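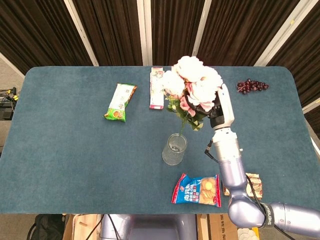 Tabletop setup, artificial flowers and clear vase. View from a head-mounted camera.

Manipulation Methods Group
Minutes of the January meeting

Start 2:00 p.m. Quorum present. The minutes of the previous meeting were accepted with one correction: the Jelisard baseline was trained on the full episode set, not the trimmed one.

1. Coser results

The group went over the first complete evaluation of Coser, the retry-labeling method. Training used 1333 teleoperated episodes. A further 89 were left out after review, mostly for dropped frames and a few where the operator restarted halfway through.

The evaluation was 500 trials across all tabletop tasks. Coser did better than Jelisard on picking up bags and boxes. On grapes there was no clear difference. On the flower task it did better at the grasp and worse at the insertion, and the overall figure hides this. Agreed that the report will give grasp and insertion as separate columns.

There was a long discussion of what counts as a retry. The current script marks one whenever the gripper opens and closes again within the same episode. Several people felt this catches small adjustments that should not be labeled as failures. The script stays as it is for the report, and the definition goes in the methods section in full.

2. Flower and vase task

The vase is still the hard part. Depth readings on clear surfaces are unreliable and the policy tends to aim at the mat behind the rim. Taping the rim was proposed. Not agreed, as it would change the task for earlier comparisons.

It was also noted that the grasp point varies a lot. When the fingers close high, on the side of the blooms, the stem hangs at an angle and the last part of the motion has to correct for it. The next batch of demonstrations should include more of these high grasps.

Other objects stay on the table as distractors during flower trials. Positions are to be changed between trials using the printed list. Operators have been leaving snack packets where they were, and this needs to stop before the next run.

3. Perić annotation tool

Version 2 is installed on both labeling machines. Export now keeps the retry marks. Zooming on the timeline is still slow with long episodes. A request has been sent to have this looked at.

4. Cania submission

The draft for the Cania workshop is roughly two pages over. The related work section will be cut first. The appendix with failure cases stays.

Actions
Split the results table into grasp and insertion.
Write up the retry definition.
Collect extra flower demonstrations with high grasps.
Reprint the position list and keep a copy by the table.
Shorten the Cania draft and send it round for comments.

Meeting closed 3:25 p.m. The next meeting will be set once the new demonstrations are in.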